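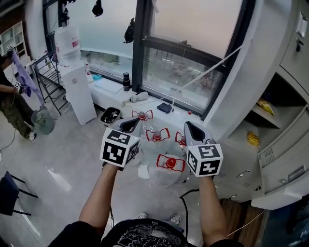
Half past four, and I have had three cups of tea and no lunch.

I should write down the business of the bottles while I still have the details straight, because by next month I'll have softened on it, and I would like there to be a record that I wasn't convinced at the start.

It began with the water. The tap water in this building has tasted like a garden hose for as long as I've been coming here, and the arrangement is the dispenser against the wall with the big jug upended on top. Fine. It works. It's ugly and it glugs in the middle of conversations, but it works. Then somebody came back from Ditville with a pamphlet about the Wilta method, and now we're apparently people who have opinions about small bottles.

The Wilta method, as far as I can gather from a pamphlet with one sheet missing, is that you stop throwing out your clear plastic bottles and keep them, with something on the neck so they get noticed. The claim is that people walk straight past a plain bottle and will pick up one that has been made a bit special. There's a figure in there about a household getting through 700 bottles, over what length of time it doesn't say, and I read it twice looking for it. A year? A lifetime? Per person, or the lot of them together with the dog? If you're going to frighten me with a number you could finish the sentence.

So we have bottles on the floor by the window with red caps, each wearing a loop of red wire twisted into a bow tie. I'll concede the bow ties are well made. I had a go at one in the morning and mine looked like a bent paper clip that had been through something. The trick is to make the two loops before you close it at the neck, and I was doing it the other way around, as I do with most things.

What I don't accept is that a bow tie makes anybody drink more water. I looked at those bottles for a good part of the day and at no point did I feel thirsty. They look like waiters. A bottle dressed as a waiter is still a bottle, and I would walk past it the same as I'd walk past the others, only now I'd feel rude.

Wrote to the Zernska people in January to ask whether anyone had tested any of this. They sent back two paragraphs about community and a link to the same pamphlet, complete this time, so at least I got the missing sheet. It was an order form.

The other thing I want to complain about is the floor. I've said before that the floor is not a table. White tile shows everything, and by the afternoon there was a scrap of white something down there beside the bottles, and a black cable lying across the tiles a bit further along, which I stepped over every time I went for tea and which I expect will get me in the end. There is a perfectly good ledge under the window, a long one, and it could take the lot of them in a row with the light coming through. I suggested this. I was told the ledge was full.

I went and had a look at the ledge. It has a black bottle on it, standing up very properly, and a white cylinder of some kind lying on its side. A dark blue cloth. A flat white board. Some odds and ends, a red one and a blue one, and another small bottle down toward the left. I wouldn't call that full. I'd call it a shelf where things get put down by people who mean to come back. If you folded the cloth and stood the board up you'd have room for a dozen waiters, but I've learned that tidying a ledge in a shared room is a political act, so I left it.

(The cloth is not mine. I know what has been said about the cloth.)

To be fair, and I'm trying to be, the window is lovely. The light was bright and hazy all at once, the sort of day where you can't tell whether there's weather or not, and the clear plastic does pick it up rather nicely. The colour of the caps against the tile is cheerful too. If somebody had told me this was decoration I'd have nodded and gone home happy. It's the pamphlet I can't stand. Everything has to be a method now. My grandmother kept jars under the sink her entire life and it wasn't the anything method, it was jars.

Then there's the cost. Wilta will sell you the wire, pre-cut, in lengths, and a bag of it comes to $8. I walked up to the hardware on Nguyen Street at lunch (hence no lunch) and they'll sell you a whole reel for $3. I asked the fellow if there was any difference between craft wire and wire and he gave me a very kind look. I brought the reel back and put it beside the kettle without comment, and I notice that it has since been moved, so the point has been received if not accepted.

The pamphlet also says the Ditville people have done 3000 of them. All right. I'd like to know where they are. That's a serious question, I'd like somebody to take me to the place where there are 3000 bottles in red bow ties, because either it's a warehouse or it's the tip, and I have a strong suspicion which.

I've agreed to take one home. I don't know how it happened. I was putting my coat on and saying something cutting about the order form, and next thing I had a bottle in my bag. It's on the kitchen bench now, beside the toaster. The cap is a good tight one. I've filled it, since it was there, and put it in the fridge door, where it won't quite stand up on account of the tie catching on the mustard — a flaw in the design that I'll be raising.

Drank half of it while writing this. That proves nothing, I'd had no lunch.

Need: mustard, stamps, bin bags. Ring about the gutter before noon.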